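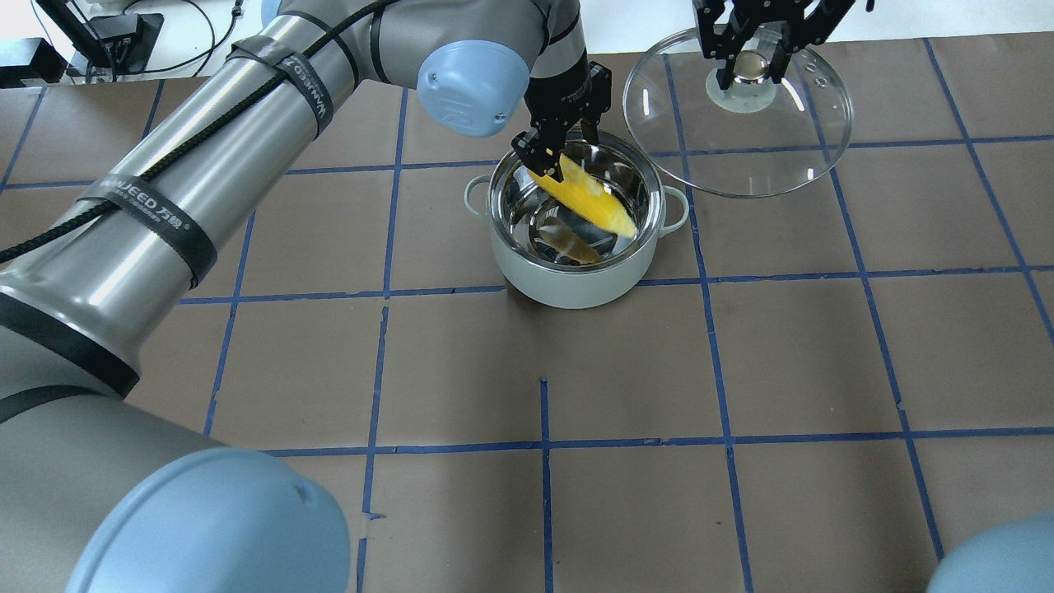 Corn first, always.

**1/** OK, soup thread! I've been making the same corn and potato chowder since July and I finally like it enough to write it down. Six bowls, one pot. Grab a snack because I'm going to go on about cobs for a while.

**2/** The cob is where the flavor is!! Cut the kernels off, then run the back of the knife down the bare cob and catch all that milky stuff in a bowl. Then put the cobs in the pot with water, a bay leaf and the green ends of a leek. Simmer 40 minutes. Your kitchen will smell like a county fair.

**3/** I learned this from a stapled cookbook from the Burby grange supper, which I got for a dollar. It has 78 recipes and more than half of them are bars. Lemon bars, date bars, something called Pekon bars (I think it's pecan, I've made them twice, they're great either way).

**4/** The chowder is on the page after the bars and it's four lines long. "Boil cobs. Add potatoes. Add milk. Serve." That's the whole thing! I love it so much. Everything below is me filling in the gaps.

**5/** Potatoes: waxy ones, cut small, skins on. I tried russets in September and they fell apart, which made a nice thick soup but a kind of gluey one the next day. If you like it thick, mash a ladleful against the side and stir it back in.

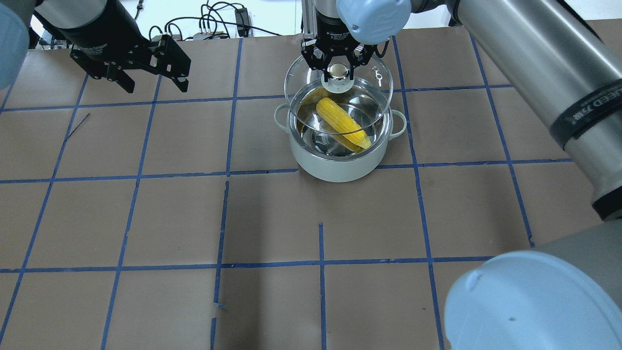 Lourenço Leitão says I'm missing a step and should be sweating the onions in butter with a pinch of smoked paprika before any liquid goes near them. Tried it last night. He's right, I'm mad, it's so good.

**6/** So, updated order: butter, onion, paprika, ten slow minutes. Potatoes in, strained cob stock over the top. Kernels go in for the last five minutes so they still pop when you bite them. Milk at the very end with the heat way down. Please don't boil the milk, I have done it and it looks like cottage cheese.

**7/** Toppings I've tried and would eat again:

- chives and a lot of black pepper
- crumbled bacon (obviously)
- Quintela hot sauce, the green one, maybe four shakes
- torn-up toast fried in the bacon fat
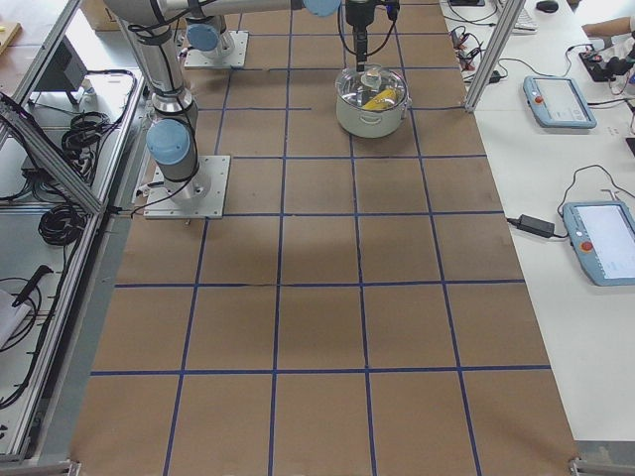 - a spoon of sour cream with lime zest in it, my current favorite

**8/** Frozen corn question, because I got it a bunch: yes! Works great! You lose the cob stock, so use a light chicken or veggie broth and toss in a parmesan rind if you have one. Canned is fine too but drain it and go easy on the salt.

**9/** It keeps three days in the fridge. I don't freeze it with the milk in, it goes grainy on me every time. Freeze the base, thaw it, add the milk when you reheat. I have two tubs of base in there right now and I feel rich.

**10/** Making a double batch for Sun 21 November, with cornbread, and I'm going to try roasting half the kernels first on a dry sheet pan. If they get those little brown spots I'll be unbearable about it.

**11/** Tell me what you put in yours! Somebody already said clams and I have not stopped thinking about clams.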